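**Notes, week 4: memory settings in the firmware**

Okay, picking up at the memory page. Load defaults first, then turn on the memory profile and save. I always write the old values on paper (yes, paper!) before I touch anything. 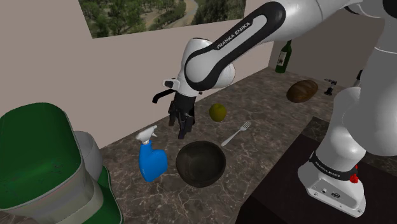 If the board won't post, clear the settings and try again with one stick in.
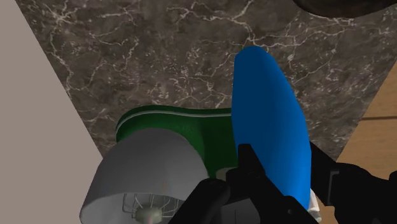
Then run the Trolura test overnight. My Bretov board logged 386 errors at the fast profile, so I dropped a step and it ran clean. Bring your logs in.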